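Residents of Animholm and Rurnora houses are asked to fold and put away their clean laundry on the day it is collected from the laundry room. The procedure below is the standard one for both houses. It applies to everyday clothing, including sweatpants, T-shirts, sweatshirts and knitwear. Shirts and jackets that need to hang are covered on the separate closet sheet.

## Before you begin

Collect your laundry promptly when the dryer cycle ends. Dryers in Animholm are cleared at 9:00 p.m., and any load left inside is moved to the shelf marked with the machine number. The Rurnora laundry room closes at 10:00 p.m.

Check each item before folding. Waistbands, cuffs and pocket linings hold moisture longer than the rest of a garment. If any of these feels damp, hang the item on the drying rack and fold it later. Damp clothing must not be placed in drawers.

You will need:

- a clear, flat surface at least as long as your longest pair of pants
- your clean laundry, turned right side out
- a lint brush, available from the Lüthi cabinet beside the laundry sink
- empty drawer or shelf space

A made bed is suitable for this work. Pull the quilt up over the sheets first. It does not need to be perfectly smooth, but large ridges under a garment will show in the fold.

## Sorting

Separate the laundry by type before folding anything. Put tops together, pants together, and socks and underwear together. Within each group, place the heavier items first, as they will form the bottom of the stack.

Keep finished items to one side of the bed and work in the center. If the stack starts to lean, begin a second one.

## Folding sweatpants

1. Lay the sweatpants on the bed with the front facing up. They may lie lengthwise or across the bed, whichever gives you more room.
2. Tie the drawstring in a simple bow. A loose drawstring can catch on drawer runners and may pull out of the waistband in the next wash.
3. Straighten both legs from the waist to the cuff. Hold the cuff and pull gently. Do not stretch the ribbing.
4. Smooth the fabric with the flat of your hand, working outward from the center seam. 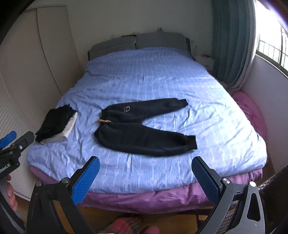

*Black sweatpants laid flat with the drawstring tied, beside a stack of folded clothes.*

5. Fold one leg over the other so that the outer seams meet and the cuffs are level.
6. Tuck in the point of fabric that forms at the center seam. The garment should now be a long, even strip.
7. Bring the cuffs up to just below the waistband.
8. Fold in half again. For a shallow drawer, fold in thirds instead.

Sweatpants with a wide leg may need one additional fold along the length. Fold the outer edge inward before completing step 7. Thick fleece should not be pressed down hard, as this leaves a crease across the knee.

## Folding sweatshirts and knitwear

Lay the garment face down. Fold one side toward the center, bringing the sleeve with it, and then turn the sleeve down so that it runs parallel to the side. Repeat on the other side. Fold the bottom hem up to the collar.

Bulky items should be folded once only. Their rounded edges are normal and do not need to be flattened. Hoods are laid flat over the back before the final fold.

Garments with a ruffled or gathered edge should go at the top of the stack, where the edge will not be crushed. Let the trim extend past the fold if necessary.

## Light and dark clothing

Light and dark items may be stored in the same stack once they are clean and fully dry. New dark clothing is the exception. Wash it separately for the first three washes, and keep it away from white or cream items until then. Residents who notice color transfer on a garment should rewash it before it goes through a dryer, which can set the stain.

## Putting clothing away

Standard dressers in both houses have drawers 78 centimeters wide. This allows three stacks of folded pants side by side, or two stacks of heavy sweatshirts. Dressers supplied with the Prostlow rooms are narrower and take two stacks of either.

Carry each stack with one hand underneath and one on top. Place it in the drawer with the folded edge facing you, so that each item can be removed without disturbing the others. Drawers should close without pressure. If a drawer must be forced, move the top item to the closet shelf.

Clothing may also be stored upright. To do this, fold each item once more and stand it on its folded edge. Upright storage is recommended for T-shirts and light pants. It is less suitable for heavy knitwear, which tends to slump.

Seasonal clothing that will not be worn before spring may be stored in the basement. Bags are issued in January and September at the front desk. Label each bag with your room number and keep the matching slip.

## Common problems

**The legs do not line up.** The garment was probably twisted at the waist. Unfold it, hold it up by the waistband, shake it once and lay it down again.

**The drawstring has slipped inside the waistband.** Attach a safety pin to the end of the cord, feed it back through the channel and tie both ends before folding. Pins are kept in the Lüthi cabinet.

**The stack falls over when moved.** The stack is too high or the folds vary in size. Refold the widest items to match the others, and divide the stack.

**Clothing smells stale after storage.** Remove everything from the drawer, wipe the inside with a dry cloth and leave the drawer open for several hours. Rewash the affected items.

## Finishing

Return lint brushes and any borrowed pins to the cabinet before the laundry room closes. Take unclaimed socks to the basket by the Rurnora entrance, including those found in Animholm. Items in the basket are kept until the end of the month.

Questions about laundry rooms, dressers or storage bags should be directed to the front desk at extension 367. Requests for replacement drawer parts require a maintenance form, available at the same desk. Please write the dresser number, stamped on the back panel, at the top of the form.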